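The Datstead Wreath Kit — grapevine base, wool felt and all the bits

I've been selling these kits out of my back room for a couple of years now, and the Datstead is still the one I'd hand to somebody who swears they aren't crafty. It's a grapevine base with a bundle of felt leaves, gum nuts, berry stems and a big floppy bow, and you can have it on the front door the same evening if you don't stop too long for dinner. I named it after the street my nan lived on, if you were wondering. People do ask!

The colours this time are eucalyptus, cream and a deep plum that I fell for the minute the felt samples came in. I was going to do the usual red and green, and then I saw the plum next to the gum nuts and that was that. If you're a traditionalist, the red bow is still available as an add-on, so nobody has to miss out.
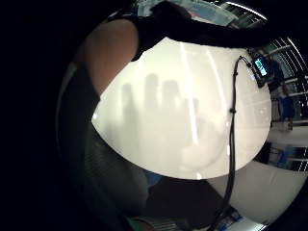 You'll need a hot glue gun, or a good tacky craft glue if you're making it with kids and don't mind waiting for it to grab. Sharp scissors too. Everything else comes in the box, including the floral wire, which I now pre-cut after a run of emails from people who'd ruined their good fabric scissors on it (sorry about that, and sorry to the scissors).

What's in the box

Grapevine wreath base
Pre-cut wool felt leaves in three shapes
Gum nuts and berry stems
Plum ribbon, already wired along the edges
Pre-cut floral wire
Hanging loop
Printed instructions, 21 steps with drawings

Don't be put off by the number of steps. Some of them are things like "turn the wreath over", and my tester Ju-won Ha told me I could have done it in half as many. She's probably right, but I like a step I can tick off.

The bow is the only fiddly part. I've rewritten that page twice and redrawn the loops, and I think it's clear now, but if you get in a tangle just make a plain knot with long tails and fluff it out. It looks lovely, and I have one like that on my own laundry door.

Felt leaves fade in hard afternoon sun, so a covered porch or an inside wall is best. When you pack it away, pop it in a flat box with tissue over the bow and don't stack anything on top.
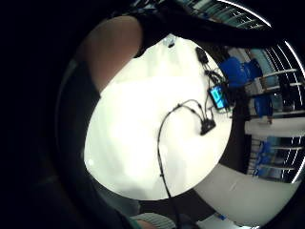
At the white table, electronics and cables out.

Sizes and extras

The kit comes in one size, which suits a standard front door. If you've got a double door, order 2 and they'll match, as I pack from the same dye lot when they go out together. The Trutside garland uses the same plum felt and goes nicely along a mantel or a stair rail.

I've made 200 kits in this colour and won't be dyeing more until next year. Orders go out twice a week from my place, and I'd get in by November if you want yours up well before Christmas — the post gets very slow after that.

From a customer

"Bought one for my mum and ended up keeping it. Went back for another. The gum nuts are gorgeous and the leaves are a nice thick felt." — Nithin Varma

If a piece is missing or your berries arrive squashed, send me a note through the contact page and I'll put replacements in the mail.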